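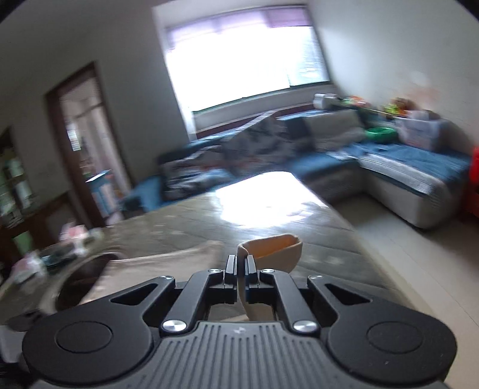
Fionnuala Brophy

3 comments | 20 shares

Minutes, Nellstead Street neighbors, November

I took these on the back of my grocery list again, so shout if I got you wrong! We started at 7 and I counted as chair and note taker both (sorry).

Last month's minutes: fine by everyone, except Andri Bachmann wants it written down that he did NOT offer to store the folding chairs. Noted, Andri.

Block party money. We have $1000 left over, which made me very happy. Long talk about what to do with it. I like a second grill, Andri likes a decent speaker, and we went back and forth until my tea was cold. We voted for the grill. He's going to get a price from Wallar and one from Sheehan and bring both next time.

Leaf pickup. The city truck comes Friday, so rake to the curb, and please keep the storm drain at the corner clear this year.

Street lamp by the Grasora lot is still out. I called twice and got a ticket number, then lost it, so I'm calling again.

Other stuff: cookie swap is on, my place, bring a tin. The lost gray mitten is still on my porch rail if it's yours.

We wrapped up a bit before 9. Next one is at Andri's.

Like 20 | Reply 3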